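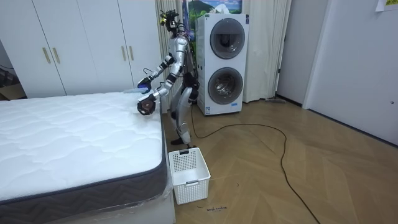

Jukley Task Planner 3
Bimanual task planning and contact control for mobile and humanoid platforms
Sold and supported by Esuveck

Page revised 30 July 2026

Jukley is a software package. You bring the robot, the arms, the hands and the cameras, and Jukley decides which arm does what, in what order, and how hard it should push. We have sold planning software for long enough to be tired of the usual claims, so this page tries to keep them out. If a line below sounds like a promise, check it against the limits section before you call us.

What it does

The planner takes a short task written in plain steps (pick up litter from a surface, carry it to a bin, drop it) and turns it into a timed plan for two arms. Each arm gets a role. One holds, one moves, and the roles can swap partway through if the reach map says they should.

The contact layer runs under the planner. It reads joint torque and adjusts the approach so that a tool stays against a surface that gives way. Hard tabletops are the easy case and most demos you will see from our competitors use one. We test on bedding, upholstery and carpet, where the surface height your camera reports and the height your tool finds are two different numbers.

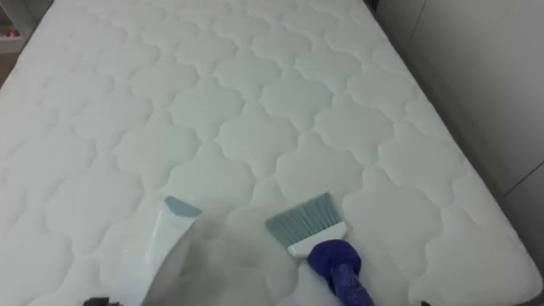
Quilting is a good example of why the two layers have to talk to each other. A stitched seam is lower than the padding next to it, and a planner that treats the top of a mattress as a flat plane will either skim over the dips or dig into the high spots. Jukley keeps a local height estimate under each tool and updates it during the stroke. It helps. It does not make the problem go away, and very soft foam still beats it.

Sweeping and scooping skill

The sweep skill ships with the base license. It needs a brush in one hand and a dustpan in the other, and it expects you to tell it which is which at setup. Kadri Uibo, who wrote most of it, would like that step gone by the next release. We have heard that before and would plan on keeping it.

The sequence is as follows:

1. Find the object and check that it is small enough for the pan.
2. Place the lip of the pan against the surface on the far side from the brush.
3. Lower the brush and confirm contact.
4. Stroke toward the lip, check, repeat if needed.
5. Lift the pan, level it, move to the bin, tip.

Shiny objects deserve a warning. Foil and glitter return poor depth on most stereo cameras, and the detector falls back on color alone. Set the retry limit low while you are tuning or it will happily chase a bad estimate across the bed.

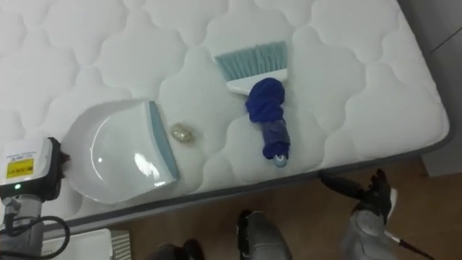

Perception module

Tasik is the perception add-on, sold separately. It fuses a head camera with an optional fixed camera on the room. You can run Jukley without it if you already have object poses from somewhere else. Plenty of customers do, and Gayan Wickramasinghe on our support desk will tell you so if you ask him.

What Tasik gets you is tracking through occlusion. When an arm lifts a tool up close to the head camera, it can hide a good part of the workspace, and a single-view tracker loses the bin at the moment it needs it.

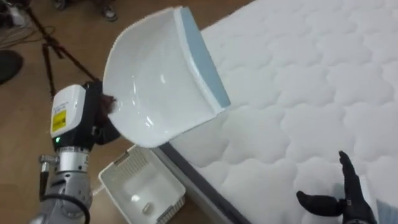 With both views running, the tracker keeps the last good pose of the bin and marks it stale when neither camera can confirm it. The planner then slows down or stops, depending on your setting. The default is stop. Please leave it there if people walk through the space.

Limits

- No cloth folding. We have seen our own lab clips too and they took many tries.
- Loose hair and fiber are not tracked as objects. The planner can't tell you the pan is clean.
- Mixed hands (a gripper on one arm, fingers on the other) are supported, but you have to tune the grasp library for each side.
- Clear plastic wrap on furniture confuses depth. Take it off the part you care about.
- Cable routing is your job. Collision checks cover the robot body and known objects only.

Order codes

JK-822 - base license, one robot, sweep skill included
JK-942 - Tasik perception add-on
JK-2316 - base plus Tasik, one robot
JK-3018 - site license, includes Majumder log viewer

Majumder is the tool you will open most often, whatever you buy. It plays back a run with the plan, the torque traces and the camera views side by side - dull work, and usually where the fault shows up. Single-robot customers can add it at any time.

Trial copies run for one month on your own hardware. Ask for Magdy Bouazza in sales, and have your arm model and controller version ready. If your controller can't stream joint torque, he will tell you not to buy the contact layer.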